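2018-02-12

Glaze tests, second firing of the Marulanda clay. I'd hoped to get all 20 tiles in at once but the shelf's warped, so two are sitting on the windowsill till March. Annoying!

What I did
Mixed 148 g of the Idmont white with a spoonful of the iron (yes, a spoonful, I'll weigh it next time). Sieved it twice, still lumpy, gave up and had a tea. Dipped half the tiles and brushed the rest – the brushed ones look streaky, but I quite like them that way.

What came out
Dipped tiles are a nice toasty cream, pinholes on two of them near the corners. The Jernura red slip went nearly brown, much darker than the Forus one did last time, and I can't tell if that's the clay or me holding the top heat too long. I want a pale grey for the wall samples, something soft and a bit cool, and so far everything's coming out like custard.
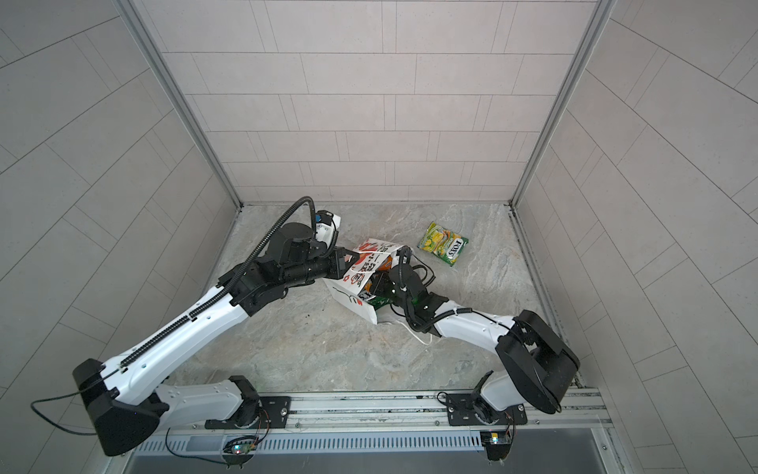 Next go
- weigh the iron!!
- drop the hold by ten minutes
- scrape the kiln shelf before anyone else uses it
- order more cones, we're down to the last box

Workshop notebook – contact the studio desk – © 2018 – Back to top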